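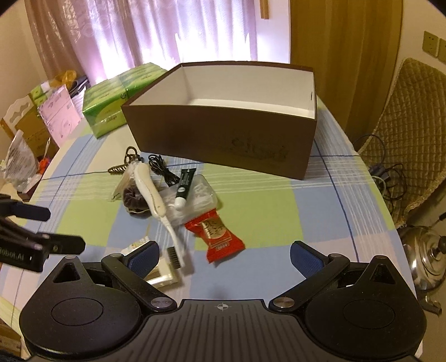

The singer and founder of Clomska, a four-piece folk group, drove the van back from the last show of the tour herself. She had been home for less than a day when we spoke by phone, and she still sounded hoarse.

"We had 327 people in a hall that holds 400," she said. "For a band with an accordion and no drummer, I'll take it."

Clomska started as a duo playing weddings and church suppers. The fiddle player joined after answering a card on a music store bulletin board, and the bass player came along with him. Their new album, "Rusus," came out in August. It is their second, and the first with songs they wrote themselves.

The title comes from a nonsense word in a song her grandmother used to sing. "I looked for it in dictionaries when I was in college and never found it," she said. "I think she just needed two syllables there."

Most of the record was made at Standa, a former feed store with a high ceiling and a tin roof. The band recorded live, standing in a half circle, with no headphones. Rain stopped them twice. On the fourth track they kept a take with rain in it, and she said she now likes that one best.

"You can hear it start in the second verse. The bass player looked up at the roof and kept going, so we all did."

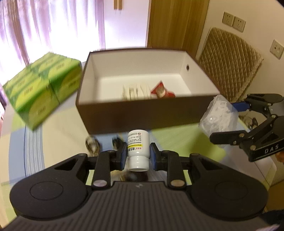
She trained as a classical pianist and gave it up at 22. Bach is the one thing she kept. She plays a prelude most mornings before anyone else in the house is up, and the slow instrumental that closes the album began as a left-hand part she worked out while practicing.

"I don't want to make too much of that," she said. "It's a waltz. People dance to it. But the bass line walks the way his do, and I stole that on purpose."

On stage the group uses very little amplification. At the final show they stepped away from the microphones for the last two songs, and the crowd moved up to the front. She said they try that only when the room is quiet enough, and a few rooms on this tour were not.

"One place had a hockey game on at the bar. We played everything fast that night and got out by ten."

The first pressing of the album was 1051 copies, an odd number she blames on the plant. Nearly 400 are left, and the band sells them from a folding table after each set. She doesn't plan to order more until those are gone.

Clomska will take the winter off from touring. The fiddle player is building a shed, and she has five new songs that need endings.

"Three of them, I have the last line and nothing before it," she said. "So I guess they need beginnings."

Recent in Music
Brass band finds a new rehearsal hall
Album review: Clomska, "Rusus"
Open mic nights return for the fall
Five questions for a piano tuner

Contact us | Copyright, all rights reserved | Back to top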